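Cillance Lens and Frame Cleaning Station, Model 457

Product group: Patient and Staff Hygiene Supplies
Manufacturer: Cillance
Distributed by: Bralteston Institutional Supply
Page revised: 2017-01-17

Overview

The Cillance Model 457 is a wall-mounted or countertop station for the routine cleaning of prescription eyewear, reading glasses and non-prescription safety glasses. It is intended for residential care facilities, outpatient clinics, school health offices, libraries and similar settings in which eyewear is cleaned by many persons during the day. The station holds one bottle of cleaning solution and one carton of folded tissues behind a hinged front panel. No electrical connection is required.

The Model 457 replaces the earlier Model 200 series, which was withdrawn from the catalog in November. Facilities that hold remaining stock of Model 200 tissue cartons may continue to use them in the new station with the adapter tray, ordered separately.

Construction

The cabinet is formed from powder-coated steel with rounded front corners. The front panel closes with a keyed latch, and two keys are supplied. A removable drip tray sits below the pump outlet and may be washed by hand with mild soap. The rear plate is drilled for mounting on standard wall studs. Rubber feet are included for countertop placement.

Solution and Tissues

Cillance cleaning solution is free of alcohol and ammonia and carries no added fragrance. It is supplied in sealed bottles that are discarded when empty. Bottles are not to be refilled from bulk containers, as this will void the station warranty. One full stroke of the pump delivers sufficient solution for both lenses and the nose pads.

Tissues are supplied in cartons of 200. They are single-use and should be placed in ordinary waste after cleaning. Paper towels and facial tissue are not recommended for use on coated lenses.

Storage of Eyewear After Cleaning

Eyewear should be fully dry before it is put away. Glasses are best stored folded, in a case or sleeve with a soft lining, and kept apart from keys, coins and writing instruments. Linings collect dust and skin oils over time and should be inspected when the station is serviced. Facilities that store eyewear on behalf of residents or students should label each case on the outside and should not place labels on the frame or temples.

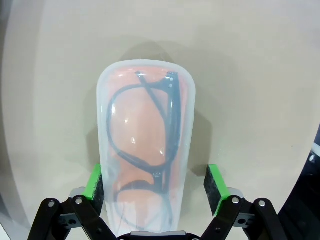
Compatible Accessories

The following items are listed for use with the Model 457 and may be added to the same purchase order.

Uibo adapter tray, for Model 200 tissue cartons
Uibo countertop mirror, tilting, with weighted base
Diltalus case labels, write-on, removable adhesive
Diltalus replacement drip tray
Replacement key set, ordered by latch number

Accessories ship from a separate warehouse and may arrive after the station itself.

Installation and Service

Installation requires a level, a drill and the hardware supplied in the carton. The station should be mounted within reach of seated users and away from direct sunlight. Pump assemblies should be rinsed with warm water every 3 months. Where a pump fails to draw solution after rinsing, the assembly should be replaced as a unit. Internal parts are not sold individually.

Ordering and Returns

Stations are sold singly. Solution and tissues are sold by the case. Orders from public institutions are accepted on a signed purchase order, and stocked items are released for shipment within 7 business days of approval. Unopened items may be returned in the original packaging with written authorization from Bralteston Institutional Supply. Opened solution cannot be accepted for return.

Safety data sheets for the cleaning solution are provided with the first case ordered and on request thereafter.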